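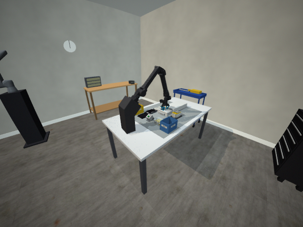
Slide 1. Opening and purpose

Good morning, and thank you to the Bulden Regional Library Association for the invitation. My name is Chenxi Cai, and I am presenting on behalf of the Ketitz Public Library. My subject is the shared furniture standard that our branches adopted for their reading rooms.

Slide 2. Where we started

Before the standard, each branch bought its own tables. Replacement parts could not be moved between buildings, and repair requests stayed open for months. The Dister branch alone held 34 tables from several suppliers, many of them too low for wheelchair users.

(Pause for the Dister team to be recognized.)

Slide 3. What the standard requires

A reading table must be rectangular, with a pale, matte top and square legs. It must seat four adults. Edges must be rounded at the corners, and power outlets must be placed where cords do not cross a walkway. Branches may choose their own chairs, provided the arms clear the tabletop.

Slide 4. Consultation

We received 187 written comments from patrons. Most concerned noise and lighting. Older patrons asked for more tables near the windows, and students asked for later hours, a matter that has been referred to the board.

Slide 5. Costs and schedule

The full order is for 200 tables. Of these, 70 go to the Xue branch, where the second floor reopens in December. Tables still in good repair will be offered to local schools before any are discarded.

Slide 6. Questions

Invite questions on purchasing first. Refer questions about branch closures to the director's office. Copies of the standard are on the table by the door.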